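I went to my first church fundraiser gala and I have thoughts

So back in April I got dressed up and drove 40 miles to sit at a round table with strangers and eat chicken, and I had such a good time that I've been boring everyone at work with it ever since. Now it's your turn.

Some background for anyone new around here. My aunt's church is in Firnside, which is a town you only go to if you have an aunt there. Every spring they put on a big dinner to raise money for their food pantry and for the summer program they run for kids whose parents work through the break. I've been invited every year since I moved back. I've always had an excuse! Some of the excuses were even true. This year I'd run out, and my aunt had already paid for my ticket (40 dollars, which she mentioned on the phone, and then again by text), so off I went.

I should say I'm not much of a churchgoer these days. I grew up with it, I know when to stand and when to sit, and I still get a lump in my throat at certain hymns, but I'm out of practice. I was a little worried I'd be asked where I worship and have to mumble something into my iced tea. I did get asked. I mumbled. The lady just said "well, you're here tonight" and passed me the rolls.

The room

They hold it at the Rukano, which used to be a movie theater and then sat shut for most of my childhood. Somebody bought it and took the seats out of the main floor, so now it's one huge sloping room that has been leveled off with a sort of platform. The balcony is still there with the old seats. It holds 700 if you count upstairs, according to the sign by the fire exit, and I'd say the downstairs was full and the balcony was mostly teenagers who had worked out that the adults couldn't see their phones from below.

I loved the ceiling. It still has the painted stars from the movie theater days, kind of faded, and when they dimmed the lights for the prayer before dinner I peeked and looked up at them the whole time. Sorry, Auntie.

Parking was terrible. If you go next year, skip the lot behind the building and use the one by the pharmacy. It's a longer walk but you'll get out at the end of the night without making enemies.

The food

Dinner came from Karaki, the family place on the main street with the orange awning. I'd heard they were good, and I was still braced for banquet chicken, because banquet chicken is banquet chicken wherever you go. This was another thing entirely. It had a lemony, peppery sauce and the skin was crisp, and how you keep skin crisp for a room that size I can't tell you. There was rice with little bits of fried onion through it, and greens, and a carrot salad that I ate off my neighbor's plate too once she said she didn't care for carrots.

Dessert was a choice of peach cobbler or pound cake and the man across from me got both by asking two different servers. I want to be him when I grow up.
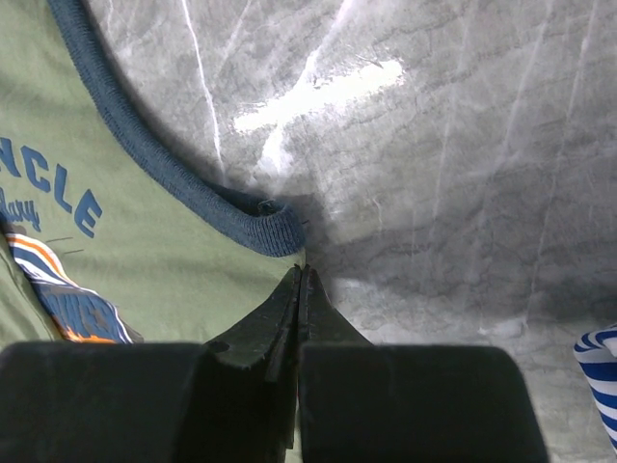
The awards part

I'd been warned about this. "The awards go on a bit," my cousin said, and she wasn't wrong, but I also teared up twice so who am I to complain?

They give out a handful of plaques every year, and I'd figured they'd go to big donors and maybe a local car dealer. There was one for a business (the bakery that sends its unsold bread to the pantry every evening, very well deserved), but the rest were for people who'd done some unglamorous thing for a very long time. One went to a retired bus driver who gives rides to the dialysis center. One went to a pair of sisters who have played piano and organ for the church since they were in high school and who are now, let's say, well past high school. They came up together holding hands and each of them tried to make the other one talk. Neither did! They just laughed into the microphone and went back to their seats and the whole place stood up for them.

There was also one for a young guy who set up the homework table at the summer program. He thanked his mother, and then his mother yelled something back from the far side of the room that I didn't catch, and that got the biggest laugh of the night.

The one thing I'd change is the slideshow. Each winner had one, and the laptop did not want to play along, so we spent a good long while looking at somebody's desktop while a person crouched next to the projector. The pastor filled the time with a story about a goat. I think it had a moral. I was still thinking about cobbler.

The music

OK, this is what I really wanted to write about. The flyer said "special guests Sivitz" and I'd never heard of them, and I assumed it would be somebody's nephew with a keyboard. They came on 20 minutes late, five of them, dressed in plain black, no introduction, and started singing with no instruments at all. It was an old slow one I remember from my grandmother's kitchen – I won't name it because I'll get the title wrong and you'll all write in – and by the second verse people had stopped clinking their forks.

After that the band kicked in behind them and it turned into a party. I mean people were up. The sisters with the plaque were up. My aunt, who has told me for two years that her hip can't manage my front steps, was waving a napkin over her head next to the dessert table. I clapped on the wrong beat for a while until the woman beside me gently took hold of my elbow and fixed it.

They did gospel mostly, with a couple of soul songs I knew from the radio with the words changed a little here and there. The low voice in the group, the one on the far left, could've read me the parking rules and I would've bought the album. I did buy the album. They had a box of CDs by the coat check, and I don't even own a CD player anymore, only the one in the car that eats every third disc. It hasn't eaten this one so far.

The money part

They don't do an auction, which I was glad about since I panic and bid on things. (Ask me about the kayak.) There was an envelope on every chair, and after the music the pastor said a few words about the pantry and what it costs to keep the freezers going, and that was it. No thermometer poster, no shaming, no holding the doors shut. I put in more than I'd planned to and then worried about gas on the drive home, and then found a gas card in the glove box from Christmas, so make of that what you will.

I asked my aunt a few weeks later how they'd done and she said "we did fine," in the voice she uses for both very good and very bad news. The pantry is adding an evening to its hours, though, so I'm leaning toward good.

If you want to go

Tickets are sold through the church office and they don't do anything online as far as I can tell. You call, you get the answering machine, and somebody calls you back while you're in the shower. Ask to be put near the front left if you care about the music. Stay away from the tables under the balcony edge unless you like having programs dropped on you by fifteen-year-olds.

People dress up. I wore my navy dress and the shoes that hurt, and I still felt like the plainest person in the room next to all those hats. I'm already looking for a hat. If any of you know a good place that isn't going to cost me a car payment, leave it in the comments, and please, nothing with a feather that sticks straight up. I have to fit in a Corolla.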